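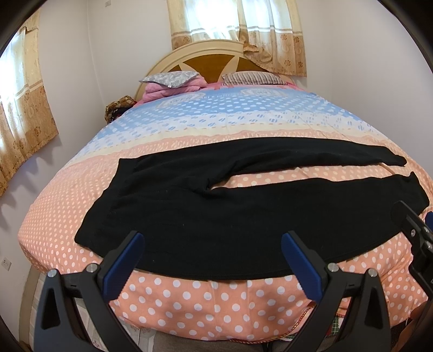

ramil_s
Joined: March
Posts: 60

I want to ask about folding pants on the bed, because in my apartment there is no table big enough and the ironing board is broken. My method until now is to lay the pair flat and sideways, waistband on the left, then bring one leg over the other. The black pair is the one that gives me trouble. One leg always comes out looking much wider than the other, and at the crotch there are small wrinkles going in all directions. Also this fabric collects lint, you can see the pale specks on it. When I fold it in this condition the crease goes to the wrong place and the pants look slept in. What do I do wrong?

I have 4 pairs like this for work, so I would like to learn it well.

Ramil Salazar

Declan Flanagan wrote:
You start too early. If the legs don't look the same before the fold, they won't look the same after it. Pick the pants up by the waistband, give them one hard shake, and lay them down again.

And stop folding on a bed. A mattress gives way under your hands. I use the floor with a clean towel on it.

arash.v
I don't agree with Declan about the floor. I have folded on my bed for years and my back thanks me. The important thing is that the sheet is pulled tight first. Yours hangs nicely at the foot, so it should be fine.

For the wrinkles at the crotch: put one hand flat on the waistband and with the other hand pull the inside seam gently toward the cuff. Do it for each leg separately. The extra cloth has to go somewhere, and if you don't send it down the leg it stays in the middle.

By the way the dotted sheet is cheerful, my daughter had one in a similar peach color. It was from Turley, I think, and it faded after two summers.

Nestor C
Posts: 817

Is the cuff on the far leg elastic? It looks narrow and bunched to me, and the other one looks wide. If there is elastic you will never get a sharp edge there, so fold that end to the inside and forget it.

ramil_s
Nestor – no elastic. I think I only dropped that leg and didn't open it. So maybe this is already half of the answer.

Arash, I tried the pulling of the seam just now and it is better. Not perfect.

Declan Flanagan wrote:
It's better because you straightened it, same as a shake would do in two seconds.

arash.v
A shake does not remove lint, and it does not move the seam. But okay, we can both be right.

Muammer B.
About the lint, please remove it before you fold. If you fold first, you press it inside and next time it is everywhere. I use a Nilari roller, the wide one. My wife prefers a damp dish glove, and I must admit her way is cheaper and works almost as well. Always go in one direction, from waist to cuff.

Also wash the black ones inside out and without towels. Since I do this I need the roller maybe on Tuesday only, when I do the whole laundry.

Nestor C
Agree on the towels. New towels are the worst, the first washes they leave hair like a cat.

Another thing, Ramil. Lay one leg exactly over the other along the seams, then fold in three from the cuff up. In half is too long for most drawers. If you hang them, the thin Gradavora hangers leave a line across the knee, so put a bit of cardboard over the bar.

ramil_s
Thank you to all. I will fold in three, my drawer is not deep. Does the fold in three make two lines on the leg? For work I would prefer no lines at all.

Declan Flanagan wrote:
Yes, two lines. Hang them.

arash.v
Only if the drawer is too full. Leave them loose and the lines fall out after ten minutes of wearing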